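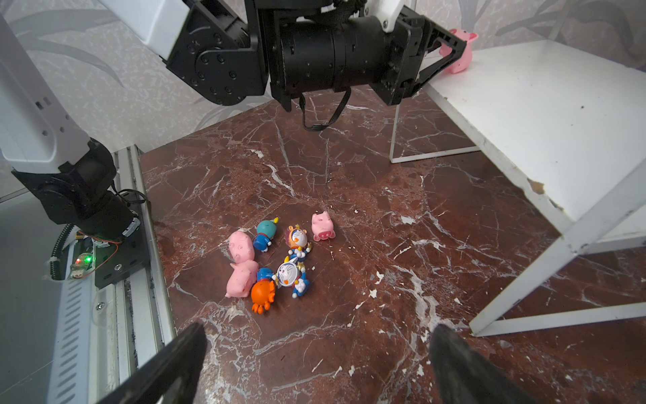
Toy pigs and blue-and-white cats on a marble top.

Sowmya Kurup books films for Kaltari, a chain of 12 screens, and her view of February is mostly arithmetic. "A family title opens on a school break, holds for two weekends, then loses its matinees," she said on 21st February. "We plan the prints and the staff around that."

Her current case is Jekeven, an animated feature from the distributor Flunent. It opened on four screens and was cut to three after the second weekend. Kurup tracks admissions per screen and drops a title when it falls below 1000 a week.

"Gross tells me what the ticket cost," she said. "Admissions tell me how many seats I filled — and that decides the concession order."

Mathew, a drama released in October, is still playing one evening show. Its weekly decline has stayed small, and Kurup has left it in the late slot. "It fills the seats the cartoon can't use after eight," she said. The next schedule goes to the sites on Monday.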